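Ranatell Cumow parallel gripper with wrist camera

The Cumow is a two-finger parallel gripper for light benchtop arms, supplied with a flange bracket and a side-mounted wrist camera. Working stroke is 71 mm. Colour is matte black only. 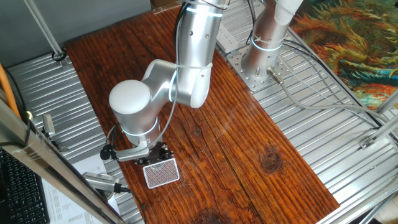
Photo: Ranatell, Drerosbridge bench

Open and perforated parts are the usual trouble for a parallel jaw. Our comparison against the older Nicholas gripper used white mesh pieces over a grained wooden board, with 300 grasps per unit and no change to the arm program. Glossy timber is a hard background for the camera – reflections and dark grain both upset edge detection.
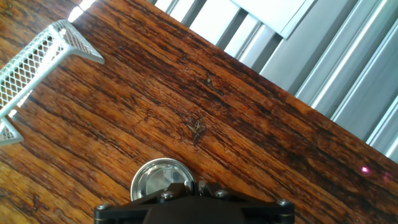

Camera view

Mounting is fixed relative to the gripper body, so the linkage and its screw heads stay at the bottom of the image. Mask this region before running detection. Check the mask again if the bracket has been removed. 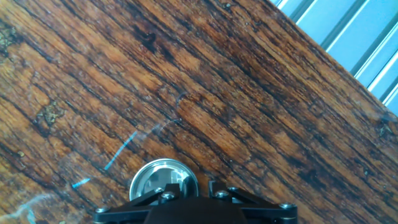 2 min read

Marks on the work surface, such as blue streaks and pale scratches, should be included in the background set. Collect background images with no part under the gripper and repeat when the lighting changes. Exposure is set manually in the controller. White parts will clip well before dark timber is properly exposed – start low and work up.

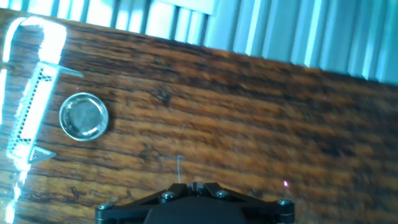 Wrist camera view: white perforated part overexposed, round metal lid to its right.

Mass with bracket: 1,000 g
Maximum grip force: 62 N
Cable ties: included
Controller: sold separately
Nicholas flange adaptor: back in stock from May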